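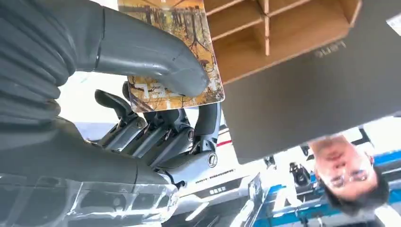
Chapter 4
Sorting, Slotting and Small-Item Storage

Any business that handles small paper goods has to decide where each piece will wait before it is packed. Postcards, picture cards, labels and inserts take up little room, but they slide, bend and get mixed up when they are stacked loose on a table. The usual answer is a set of open cells. A light brown corrugated organizer, divided into compartments, is enough to sort a run of cards such as one with dark, bare trees on an orange and yellow background, with white lettering near its lower edge. A printed motif of this kind is easy to tell apart at arm's length, and a sorter can work from the artwork before reading any code. Chapter 3 dealt with goods stored on pallets and full shelves. This chapter deals with goods that fit in one hand.

The main terms are as follows. A cell is one open compartment. A divider is the wall between two cells. A slot plan is the written list that says which item belongs in which cell. A slot plan may be changed every day, while the organizer stays the same.

The opening case concerns Novanero, a seller of greeting and picture cards with a stockroom in Holtthorpe. In its first year the firm carried 465 designs and kept them in shoe boxes. By the second year it carried 900, and packers were spending up to 2 minutes looking for a single card. The firm then moved its daily orders to tabletop organizers and left the reserve stock on the shelves.
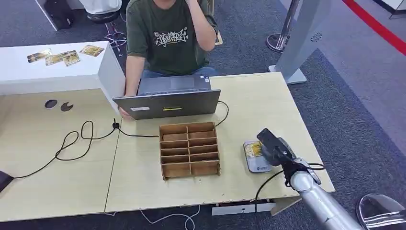

Holtthorpe, November

A sorting station needs very little furniture. A light wooden table, an open laptop and a cardboard organizer with two columns of five compartments make a working layout. The organizer stands directly in front of the laptop, and its front panel is lower than the back, so the cells can be seen from above. Cables take up table space too, and they should be counted in when the station is measured.

At Novanero the slot plan was kept in a stock program called Holero. One month's test covered 1478 orders. Section 4.1 sets out the slot plan used in that test, and Section 4.2 compares it with the older shoe box method.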